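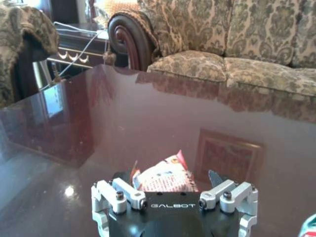 Pre-Purchase Site Inspection: Household Robot
Site: Plurwood, ground floor lounge
Inspected by: Abrehet Yilma
Form 5, revised October

Fill in one form for each room. Mark each line OK, Fix, or Hold. A Fix has to be costed before the order is placed. A Hold stops the order for that room only. Leave the comment blank if there is nothing to say.

Section A. Floor and access

A1. Doorway clear at full width. OK.

A2. Rugs flat, no curled corners. Fix.
Comment: The patterned rug under the coffee table has no pad. It moved when I pushed it with my foot. Pad and tape to go on the site prep budget.

A3. Cables off the floor and away from the arms. Fix.
Comment: There is a thin white cable near the side cabinet, and it hangs loose. An arm reaching past the table could catch it. Clip it to the wall or replace it with a shorter one.

A4. Turning space beside each piece of furniture. OK.
Comment: Tightest at the armchair end of the coffee table. I would still like Kahsay to confirm the figure for the base in writing.

Section B. Surfaces and furniture

B1. Tabletops level and steady. OK.

B2. Reflective surfaces listed. Fix.
Comment: The coffee table is dark and highly polished and throws back the sofa pattern and the window light. Small wrappers have to be picked up from this surface, so it should be part of the acceptance test with the curtains open and again with them closed. The table also shows dust and smudges. No cost, but allow time for it.

B3. Glass and breakables listed. Fix.
Comment: Clear glass vase with red branches, a low glass-topped side table, and the glass doors of the display cabinet. Move the vase before the trial. The cabinet can stay where it is if a keep-out line is set in front of it.

B4. Items under plastic or covers. Hold.
Comment: The large black piece under clear plastic needs to be unwrapped or taken out of the room. The sheet bunches along the top and hangs down the side. Loose plastic near the fingers is a snag risk, and it also makes it hard to measure the clearance.

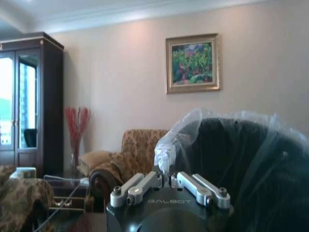
Section C. Tasks to be bought

C1. Pick up light litter from low tables. OK.
Comment: Needed daily. Snack packages are most of it.

C2. Handle a small lined wastebasket. OK, with a note.
Comment: Grip is on the rim, over the folded bag. Ask for a price on baskets with a stiffer lip, one per room. We have 32 rooms on the list, so even a cheap basket adds up.

C3. Second arm kept clear of furniture while the first is working. OK.
Comment: Include this in staff training. People tend to watch the arm that is holding something.

C4. Cushions and throw pillows. Not in scope this year.

Section D. Power, storage, and stop procedure

D1. Outlet within reach of the parking spot. Fix.
Comment: Nearest one is behind the sofa. The electrician quoted 391 for a new outlet by the door.

D2. Parking spot marked and out of the exit path. OK.

D3. Stop button location known to all staff on shift. Fix.
Comment: Two people on the evening shift had not been shown. Training sheet to be signed before any trial.

D4. Spare finger tips and liners stored on site. Fix.
Comment: No shelf assigned yet. The hall closet has room.

Section E. Cost summary for this room

Rug pad, tape, cable clips, and keep-out markers: from the general supplies line.
Outlet: 391.
Total site prep allowance, all rooms on the ground floor: 2746.
Purchase or lease: open. See comments.

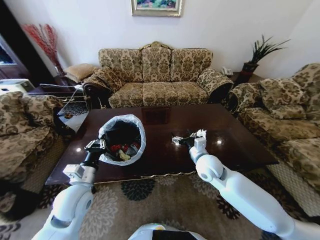

Reviewer comments by Saron Zeleke, Equipment Planning
21st November

I agree with the Hold on B4. Please get the wrapped piece moved this week so the room can be measured again.

On C2, I would wait on new baskets. The basket by the coffee table is small and round with a white liner folded over the lip, the same type we buy now, and I want to see how it does over a full trial before we spend anything. Please record how full the basket is each time. A basket heaped with trash is a different load from one that is nearly empty.

On A3, the cable runs from the white device on the side table. Ask Grulport whether the device has to stay in this room. If it can go, we save the clips.

Lease or buy: Clorkport leased for its first year and had the service visits included. I have asked them for their repair log. Until it arrives, please budget both ways and keep service as a separate line, so the two can be compared.

D1 is approved. Book the electrician.

D3 needs to be closed before the trial date is set. Send me the signed sheets with the second inspection form.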